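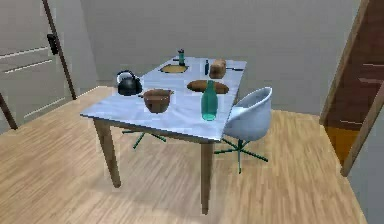
Hooman Kiani

I'm two weeks into the trial of the Rerkero home pack and I need someone to talk me out of buying it, or into buying it, before the trial runs out on Monday. For anyone who hasn't run into it, Rerkero is a set of furnished rooms and household objects that you load into the Drerkura simulator, and you drop your own arm in and let it practice kitchen chores. I came from the free starter rooms, where everything is a gray cube on a gray slab, so I may be a little starstruck! My test so far has been clearing the dining table. With the kettle, the brown pot and the green glass bottle strung out across the front and the loaf of bread way at the back, my planner finally has to think about what it might knock over on the way. The light even comes through the bottle, and my old vision code hates that, so I'm learning a lot.

What I want to do is train a pick-and-place routine on a simulated arm and move it later to a small real one in my garage. I'm a hobbyist. I teach shop class during the day and do this after the dishes are done. I'm comfortable with Python, less so with physics settings.

So, three things. Is the full pack worth the money over the trial for a person working alone? My graphics card has 12 GB of memory and the trial runs fine on it, but will the full one? And does anybody have a good trick for thin things lying flat? My gripper can grab the pot by the side all day long, but give it a knife or a placemat and it just taps at the table like a chicken. I've tried slowing the approach down and I've tried closing the fingers earlier. The slow approach helped a bit, I think, or else I got lucky twice.

Oh, and I'm using the Wisum arm controller, the plain version. Happy to post my config if it matters.

Parisa Mazandarani

Welcome, and I'm going to be no help at all on the talking-you-out-of-it part, because I bought the full pack last winter and I still get a kick out of opening it.

Worth it for one person? For what you describe, yes. The trial objects are nice but there are few enough of them that your routine starts to memorize. Mine did. It got wonderful at one kettle and then fell apart when I gave it a different kettle. The full pack has 400 objects, and the part I like is that you can tell the loader "give me any bottle" and it picks. Glass ones, spray bottles, pump bottles, whatever it has. Leave that running overnight and you get a much tougher policy by breakfast. I paid 40 dollars for the single-seat license, and for that money I used to get one bag of servo horns and a lot of shipping.

Memory: I'm on 12 GB too and I've had no trouble with one room at a time. The trouble starts if you run many copies of the room in parallel with cameras turned on. Two copies with cameras is fine for me. When I want more than that I switch the cameras off and feed the planner object positions straight from the simulator, then bring the cameras back for the last stretch of training. Also turn the floor reflections down. They look gorgeous and your gripper doesn't care about them. (Your vision code might care, so do a few runs with them on at the end!)

I'd also say get off the dining table sooner than you think you should. I stayed there for ages since I had it working, and then moved to the tiled counter and found out how much I'd been leaning on that smooth, plain top. Grout lines everywhere, shiny tiles, a wall right behind your targets, and on top of that you get things like a mirror leaning in among the other clutter. My depth estimates went completely silly the first evening. Great fun, though.

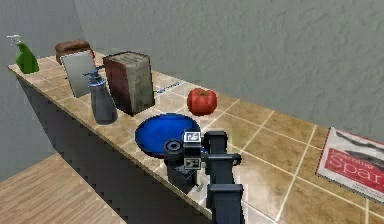
The bowl is my favorite practice object by a mile. It's shallow and wide, so a straight-down grasp in the middle gets you nothing, and you have to come in over the rim with one finger inside and one outside. If you can get that reliable, then half of your flat-object problem is already solved, because you'll have learned to care about where the finger ends up and stop aiming for the center of everything. Try setting the grasp point from the edge of the object's outline. In Wisum it's the setting called grasp anchor, and in the plain version it defaults to center. Change it to rim and see what happens.

For the knife, three things that worked for me, in the order I'd try them.

Lower the finger tips until they actually touch the table, then back off by a hair. Most people leave too much clearance because they're scared of collisions. The simulator will forgive you.

Check the friction value on the tabletop. If it's very high, a flat thing sticks down and your fingers ride over it. I knocked mine down a notch and the knife started behaving.

Push before you pick. Slide the mat toward you until part of it hangs past the edge of the table, then grab the part that hangs over. This took me a whole weekend to get right and I did a lap around the kitchen when it worked. My own kitchen, I mean.

One thing I don't love: soft items. The bread is stiff as a brick. You can squeeze it as hard as you like and it won't dent, so if you train on that and then hand a real arm a real loaf, go gently – you will make crumbs. Put a grip force limit in from the start and you'll save yourself some grief later. Same goes for the tomato.

Do post the config. I'd like to see what your approach speed is, twice lucky is usually not luck.

moradi_bench

I haven't used the full pack, only the trial, so take this for what it is. I run the Moradi rooms and they're OK. More rooms, fewer small objects, and the doors open, which I need and you might not. If you only want tabletops I'd probably go with what you have.

For thin stuff just use a suction cup. I know that's not what you asked.

Check whether your real arm can reach as far as the one in the simulator before you train anything for weeks. I didn't, and mine couldn't get to the back half of the table.

Hooman Kiani

Well, Parisa, I changed the grasp anchor to rim before dinner and it picked up the placemat on the fourth try!! Not the knife yet. The friction on my table was set sky high, and I have no memory of doing that, so I've put it back to the pack's default and will try again tonight.

Good call on the reach, moradi_bench. I measured, and my garage arm is shorter than the Wisum model by a good bit, so I'm going to shrink the one in the simulator before I go any further. No suction cup for now, my compressor wakes up the whole house.

I'm getting the full pack. Config is below in the next post once I work out how to attach a file on this site. Going to give the counter a try this week as well, starting with the bowl.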